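The Room in Drokdale

My uncle left me a hotel room. Not the hotel, just the room, on a lease he had bought from a company called Clukora when he still had money. The letter came in November. It said the room was in Drokdale, that the lease had 94 days left to run, and that I could use it or sell it back for 900.

I took the night bus. Idris Foulkes met me at the desk. He had run the front of the hotel for 30 years and he did not offer to carry my bag.

"You look like him," he said.

"People say that."

"He owed me for breakfasts."

I paid him for the breakfasts. It came to 267, which was most of what I had. He wrote me a receipt, tore it off along a ruler and gave me the key.
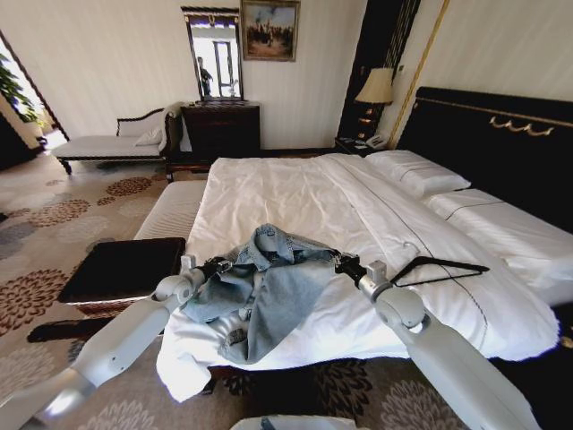 I had met my uncle four times. My mother said he was a liar, and my grandmother said he was a salesman, and as a child I thought those were two jobs. He sold farm pumps in a town called Clurasari. After that he sold the idea of farm pumps, and some people there lost their savings. We stopped getting cards from him.

There was a phone by the bed. On the second night it rang at ten past eleven.

"Is he there?" a woman asked.

I said he had died in the summer. She was quiet for a while. I could hear a radio on her end, a man reading out crop prices.

"Who are you, then?"

I told her. She said her name was Kalliopi Krasniqi and that she had called this room every week for years. Some weeks he picked up. Some weeks she let it ring and went to bed.

"Were you friends?" I asked.

"He took my father's money," she said. "I called to ask for it back."
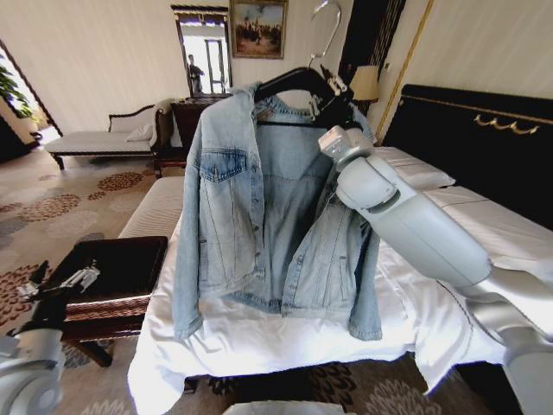
She called again the next night. I hadn't expected that. She wanted to know if he had left anything, and I said he had left the lease and a bill. She asked how much the lease was worth. I told her the truth. Then she asked what I was having for supper, and I said soup from the place across the street, and she said it was a bad place for soup.

I asked how she knew.

"He told me. We talked about other things too, you know. You can't talk about money every week."

In the morning I asked Idris if my uncle ever spoke about a woman on the phone.

"He was always back by eleven on Thursdays," Idris said. "Rain or snow. He left his own birthday dinner once." He went back to sorting the mail.

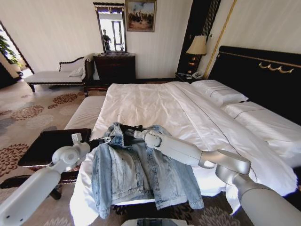 I sold the lease that afternoon. The man from Clukora had a form ready and a pen on a chain. I asked him to make the check out to K. Krasniqi, and he asked how that was spelled, and I had to say I'd find out.

So I waited for eleven o'clock.

"It's double S?" I asked her.

"One S and then an I. What is this for?"

I told her. She said it was less than her father had lost. I said I knew that. She gave me the address anyway, slowly, with the postal code twice.

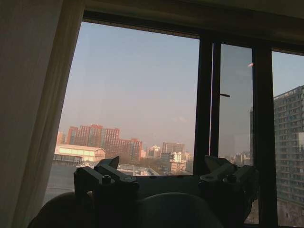

Photo: Yule

I had the room until noon the next day. I packed, and then there was an hour left and nothing to do in it. I called the number she had given me. The radio was on again.

"The check's in the mail," I said.

"That's what he used to say," she said, and she laughed, and asked me what time my bus was.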